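Coasters and Mugs: Setting Out a Drinks Station
Stuline project, progress report 2
March 22, 2018

Aim. Work out how to set out a small drinks station so each mug gets a coaster that suits it, and the spare mugs stay together on a tray. First report covered the budget and the room at Ovell. This one is just the table.

Materials. Mixed on purpose. Coasters in wood, rattan and woven cotton, mugs from the Clullov box plus whatever we had. No matching sets, Lundgren hall doesnt have any either. 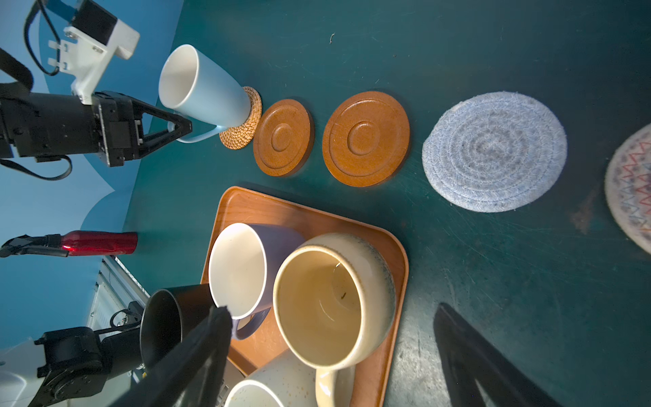
2 min read

Layout. Coasters go in a row, tray in front. Tall white mug is the one at the rattan coaster, still tilted at this point. Two wooden coasters next along, both with a raised ring, one bigger than the other. Then the blue-gray cotton one. More mugs wait in the tray, speckled ones and a dark one on its side.

Notes so far. The dark tabletop works well, pale coasters show up fast and people find them. Rattan looks nice but a tall mug needs a flat base under it, so we want to try that mug on the larger wooden one too. Raised ring could be a problem for narrow mugs. Not tested yet.

Mugs lying down in the tray is a open question. Takes up more space. Handles end up pointing everywhere. Half the group wants them upright with handles to the right, other half says leave it. Will settle in the next session.

Survey. 74 replies. Most asked for was "somewhere to put my cup down", which we allready guessed. 9 people wanted coasters with a color or pattern so they could remember which was theirs. Good idea, going in the final plan.

To do before May: wash the cotton coasters and see if they shrink, pick a tray size, write up the costs.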